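搜索 请输入关键词 高级搜索

Ludia 软件组例会纪要

时间：2018年5月15日
地点：二楼小会议室
主持：Mpho Shezi
出席：Mpho Shezi、Arnulfo Inga、Kohei Fujimoto、Ah-rin Yoo
远程接入：Jae-hoon Shin（前半程声音断续，感知部分的发言由其会后补了文字）
记录：Ah-rin Yoo

一、上次会议遗留事项

1. 配置文件拆分。Arnulfo 已把机械臂、夹爪和相机的参数从总配置里拆出来，各自一个文件，合入主分支。旧的总配置保留到下个版本，启动时会打一条警告。Kohei 提出警告写得太含糊，看不出是哪个键被旧文件覆盖。Arnulfo 同意把键名和文件路径都打出来。

2. 日志时间戳。仿真时钟与系统时钟混用的问题已定位，在控制节点的一个回调里。修复已经提交，尚未评审。评审人改为 Kohei。

3. 与 Seo 公司的接口文档。对方回信确认了抓取位姿的坐标约定（工具坐标系，Z 轴朝外），四元数的顺序仍未写明。Mpho 再发一次邮件询问，并附上我方的例子。得到答复之前，接口代码中不做任何顺序转换，由调用方自己负责。

4. 许可证服务器迁移。未进行，顺延。

二、感知：Flallness 的分割与位姿估计

Jae-hoon 汇报 Flallness 在仿真腕部相机上的情况。本轮用 323 帧做评测，桌面散放彩色方块和长条，物体位姿与光源位置随机，手臂位姿取自规划器实际走过的轨迹，没有再用以前那种固定俯视位姿。

总体上颜色饱和度高的长条分割较稳定，边界清楚，主方向估计可用。主要的错误集中在以下几类：

（1）阴影误检。手臂和夹爪在桌面上投下的影子被当成灰色物体。影子大、轮廓不规则时，后处理的面积阈值能滤掉大部分，剩下的是影子收窄成一小段的地方，面积恰好落在方块的范围内。

（2）灰色小方块漏检。与桌面和阴影的色差太小，靠近夹爪底座时尤其严重。

（3）侧面与顶面混在一起。长条的深色侧面有时被并入掩膜，有时又没有，中心点因此来回跳。
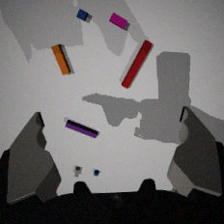 Kohei 问阴影误检能不能直接用深度解决，影子没有高度。Jae-hoon 说思路没错，但目前深度图在夹爪手指附近的噪声模型加得偏重，桌面平面拟合会被带偏，小方块的高度本来就低，阈值一提高就跟着没了。他试过先把手指和底座的区域按已知模型投影遮掉，再做平面拟合，结果明显好一些，代价是每帧多一次渲染。

Mpho 问这次渲染放在哪个进程。Jae-hoon 目前是放在感知节点里，用的是关节角的最新值。Arnulfo 指出这里有隐患：图像时间戳和关节角时间戳没有对齐，手臂运动时遮罩会偏。应当按图像时间戳去查关节角缓存再插值。缓存接口已经有了，在控制那边，没有对外暴露。

讨论后决定：
- 手指与底座的自身遮罩作为 Flallness 的默认步骤，可在配置里关掉。
- Arnulfo 暴露关节角缓存的查询接口，按时间戳插值，超出缓存范围时返回错误，不外推。
- 训练数据里增加阴影强度的随机范围，并保留一部分无阴影的样本作对照。
- 评测报告里把阴影误检单列，不再并入“其他误检”。

Kohei 另外提出，评测集和调参用的是同一批随机种子，数字偏乐观。Jae-hoon 承认，下一轮换种子，并把种子写进报告。Mpho 要求以后凡是写进周报的指标都附种子和提交号，缺一项就不收。

关于侧面混入的问题，Jae-hoon 倾向于分割网络只学整个物体，顶面由深度和法向另外切出来。Ah-rin 认为标注可以直接从仿真里按面导出，工作量不大，建议两条路都试一下。先由 Ah-rin 写导出脚本，格式与现有实例掩膜一致，多一个面编号通道。网络结构暂不动。

三、规划：Porkolix 升级

Kohei 把 Porkolix 换到新分支后跑了回归。碰撞检测部分的接口改名较多，我方适配层已改完。行为上的变化有两处需要大家知道。

其一，新分支默认对路径做捷径平滑，平滑后的路径离桌面更近。原先的安全距离是在采样阶段检查的，平滑阶段用的是另一个参数，默认值为零。回归里有若干条轨迹在腕部折回的时候贴着桌沿过去，没有碰撞，但余量不够。Kohei 已经把两个参数绑到同一个配置键上。

其二，逆解的选择顺序变了。以前总是先取离当前关节角最近的一组解，新分支先取离关节限位最远的一组。对于桌子远端的目标，两种策略会选出不同的肘部构型，手臂会多转一大段。Arnulfo 认为应当改回去，否则控制端的速度前馈要重新整定。Kohei 希望保留新策略作为备选，在最近解无法规划成功时再用。大家同意 Kohei 的做法。

规划耗时方面，单次请求的中位数约 825 毫秒，比旧分支慢。慢的主要是碰撞模型加载，每次请求都重新读了网格文件。Kohei 判断这是适配层的问题，与 Porkolix 本身无关，改为启动时加载一次。改完再测，本次数字不写进周报。

Mpho 问场景物体更新的频率是否跟得上。目前感知每给出一次结果，规划场景就整体清空再重建，重建期间到达的规划请求会看到空桌面。Kohei 确认日志里出现过这种情况。决定改为按物体编号增量更新，更新和请求之间加锁。物体编号的连续性由感知端保证，Jae-hoon 需要在输出里加上跟踪编号。Jae-hoon 表示手臂遮挡之后重新出现的物体，编号可能会变，短期内解决不了。先按位置和颜色做最近匹配，匹配不上就发新编号，旧编号过一段时间删除。删除时间做成参数。

四、控制与执行

Arnulfo 汇报轨迹跟踪。本轮重点看末端接近阶段：手臂伸过桌面，腕部折回，夹爪从上方下到预抓取位姿。关节空间的跟踪误差都在范围内，换算到末端以后，肘部伸展较大的构型误差被放大，横向偏差对长条影响小，对小方块影响较大。

初步分析是重力补偿里夹爪质量填错，用的还是旧夹爪的值。改正之后稳态偏差基本消失，动态过程中的偏差还在。Arnulfo 打算在接近阶段的最后一段降速，并在下降前加一个等待稳定的条件，条件用关节速度判断，不用固定延时。

Kohei 问降速由谁来做。规划端给的轨迹已经带时间参数，如果控制端再缩放，两边的预计完成时间会对不上，上层任务状态机会误报超时。讨论了较长时间。结论是缩放统一放在规划端的时间参数化里，控制端只执行，等待稳定作为单独的一个动作，由状态机调用。

夹爪开合：仿真里夹爪指令是瞬时生效，实物不会这样。Arnulfo 增加了一阶延迟模型，时间常数先按供应商手册取值，等实物到了再标定。Ah-rin 提醒状态机里有一处假定开合立即完成，需要一起改。

奇异位形附近的处理暂用阻尼最小二乘，阻尼系数固定。有人建议做成随可操作度变化，本次不定，留到以后再谈。

全场景俯视相机的录制脚本已修好，可以和腕部相机同时录制，两路的时间戳都取仿真时钟。以后提交执行类的问题时，请两路都附上，只附腕部一路的话很难判断手臂整体的构型。
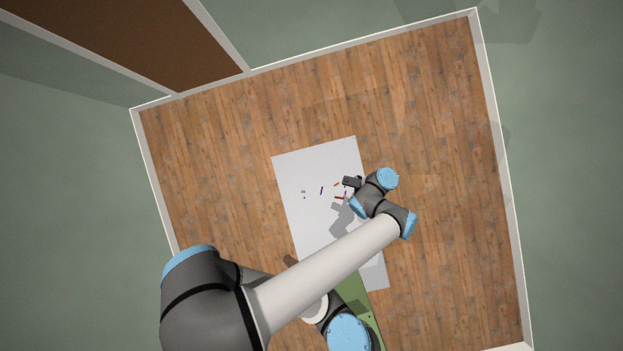 五、工具与持续集成

夜间测试目前跑完需要 18 分钟，其中大半花在启动仿真和加载房间模型上。Ah-rin 建议把纯桌面的用例和带房间的用例分开，前者每次提交都跑，后者只在夜间跑。房间里的墙面和地板对抓取用例没有作用，但是碰撞用例和俯视相机的用例需要保留。同意拆分。

不稳定用例：接近阶段的那一条时过时不过，原因是随机摆放时两个物体偶尔生成得过近，夹爪手指放不下去。这属于用例问题。Ah-rin 在摆放脚本里加最小间距检查，间距按手指张开后的外廓算。Kohei 要求另外保留一条故意摆得很近的用例，期望结果是规划返回失败，不应崩溃。

回放工具：Jae-hoon 反映回放时掩膜图层的颜色和物体本身的颜色太接近，看不清边界。Ah-rin 改为只画轮廓线，线宽可调。回放界面里还缺一个显示规划场景物体编号的开关，一并加上。

代码格式检查从警告改为强制，自本次会议后的新提交开始执行，旧文件不做批量格式化，改到哪里整理到哪里。Arnulfo 对行宽有不同意见，保留，维持现有设置。

内存问题：长时间运行后感知节点内存持续上涨。怀疑是渲染遮罩用的缓冲没有释放，也可能是日志队列。Jae-hoon 先单独跑感知节点看曲线，暂不下结论。

六、与 Seo 公司的联调安排

对方希望在 12 月做一次实物演示，内容是从散放的桌面上按颜色取件。Mpho 说明，合同里写的交付物是仿真验证报告和接口代码，实物演示属于追加内容，费用和人力都没有谈妥。本组在对方给出书面要求之前不排实物工作。

接口部分可以先联调。对方的调用端跑在他们自己的机器上，通过网络请求抓取位姿，我方返回位姿、夹爪开度和置信度。Kohei 建议再返回一个失败原因码，区分没看到物体、看到了但是不可达、可达但有碰撞这几种情况，否则对方只能一律重试。同意增加，编码表由 Kohei 起草。

置信度的含义也要写清楚。现在给的是分割得分，不能代表抓取成功的概率，对方上次的邮件里明显理解成了后者。文档里改名为“分割得分”，字段名同步修改，旧字段名不再兼容。

七、行动项

Mpho Shezi
- 再次发邮件询问四元数顺序，抄送全组。
- 把实物演示的范围问题书面答复 Seo。
- 跟进许可证服务器迁移。

Arnulfo Inga
- 警告信息补充键名与路径。
- 暴露关节角缓存查询接口，附单元测试。
- 更正夹爪质量参数，重跑接近阶段的跟踪测试。
- 夹爪延迟模型提交评审。

Kohei Fujimoto
- 评审时间戳修复。
- 恢复最近解优先，新策略作为备选。
- 碰撞网格改为启动时加载，重新测量耗时。
- 规划场景改为增量更新。
- 接近末段的降速放入时间参数化。
- 起草失败原因码。

Jae-hoon Shin
- 自身遮罩合入默认流程，改用按时间戳查询的关节角。
- 更换种子，重跑评测，阴影误检单列。
- 输出增加跟踪编号。
- 分割得分字段改名。
- 排查内存上涨。

Ah-rin Yoo
- 按面导出标注的脚本。
- 拆分测试用例，摆放脚本加间距检查，增加近距离摆放的失败用例。
- 修改状态机中夹爪立即完成的假定，加入等待稳定动作。
- 回放工具的轮廓显示和编号开关。

八、其他

Arnulfo 问仿真工作站能否再加一块显卡，训练和夜间测试抢资源。Mpho 去问预算，不保证。在此之前，训练任务请避开夜间测试的时段，启动前在群里说一声。

下次例会内容以规划场景增量更新和感知新一轮评测为主，控制部分若无新问题则以书面汇报代替。对本纪要有更正的，请直接回复记录人。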